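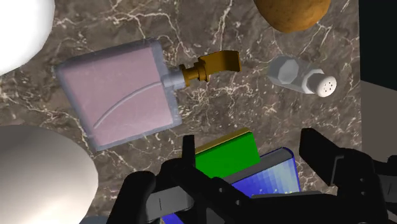
Kullow gallery: the simulated kitchen

Hello and welcome to the gallery bit of the site! I'm Isla Mahuika and I write most of the grasp planner for Kullow, our pick-and-place software, plus a fair chunk of the perception code it leans on (the good chunk and the bad chunk, sorry). Most of my week goes on looking at rendered worktops, so that's what gets shared here.

A bit of background first. Every change to the planner gets a night run of 3,000 made-up scenes before it goes anywhere near the real arm. A script called Hapeta picks the objects, throws them on the counter, picks a surface and lets the physics settle. I come in, make tea and go through the failures. In September I moved the whole lot over to the new renderer, and the first run after that gave me 1,098 failed grasps, which was a fun Saturday! Most of them came down to one flipped sign in the camera transform. I'd been blaming the segmentation for hours.

Marble worktop, gripper open
The green block and the blue flat thing are side by side between the fingers, and this is exactly the sort of pair I worry about. The old planner scored each object alone and was quite happy to close on both. Wernitz, our new collision checker, treats the neighbour as something to keep clear of, and it's slower but I trust it a lot more.

The bottle with the golden-orange nozzle is my favourite troublemaker. It's lying on its side, so the body wants one grasp and the neck wants another, and the planner used to dither between the two until it timed out (I've added a small penalty for changing its mind).

All those pale veins in the marble are hard on the edge detector too. I keep this worktop in the mix on purpose, and I'd like a few more as busy as this. There's a salt shaker on its side over to the right and part of a potato up at the top, both handy for checking that we don't lose the smaller stuff.

Next up is Cloltonetti, the replay tool, which lets you step back through a plan and see every grasp it threw away. It's got 41 open issues and I wrote most of those myself. Give me a shout if you'd like to try it early!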